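Can a Machine Do My Chores Yet? Your Questions, Answered

Is there a robot that will tidy my house?
Not the whole house, I'm sorry to say, and I've been asked this so many times since February that I decided it deserved the top spot. You can buy machines that vacuum and machines that mop, and plenty of people are very happy with them. Picking things up and putting them where they belong is a much harder job, and for now you and I are still the best tools for it.

Why is picking things up so hard? My toddler can do it.
Your toddler is a marvel! Think about a candy in foil, a paper workbook and a puffy bag of crackers. Each one wants a different touch. Squeeze the bag too hard and you have crumbs, squeeze the book too lightly and it slides away, and then there's all that shiny, see-through wrapping, which can be tricky for a camera to make sense of.

What about folding laundry?
Slow going, though I do love watching it. At Wollthorpe, the little workshop where I spend most of my days, we timed a towel at 5 minutes. A fitted sheet we gave up on and folded ourselves (badly, I might add).

Are shop floors any further along?
Yes, quite a bit. A shop can keep the same box in the same spot all day long, and that makes life easier for a machine. Our neighbors at Rultetti pack 4,000 pouches on a good day, with two people standing by for the ones that land crooked. Your bedroom, bless it, changes every morning.

Do soft or shiny fabrics make a difference?
They can. A box set on a bed may shift or tip when something pushes on it, and a patterned cover gives a camera a lot of flowers to sort through before it gets to the snacks.

Should I wait before buying anything?
If your floors are the trouble, there's no need to wait. If you're hoping for help with the clutter on top of the bed, I'd hold on to your money a while longer and get yourself a nice big box.
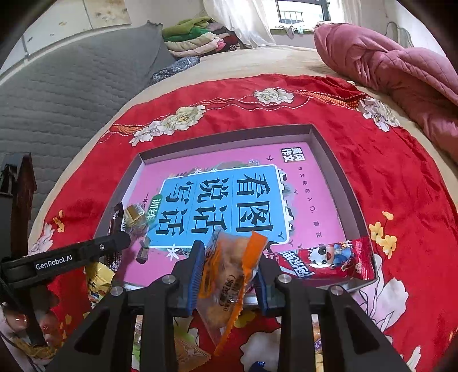
By Vichien Bunnag | Updated 2020-06-22

Snacks are a good test of a gripper. The partly clear packet between the blue pads has something baked inside, and the rest of the treats in and around the gray box come in all sorts of wrappers. If you have a chore you'd like me to look into next, do write in and tell me what it is, and how long it takes you by hand.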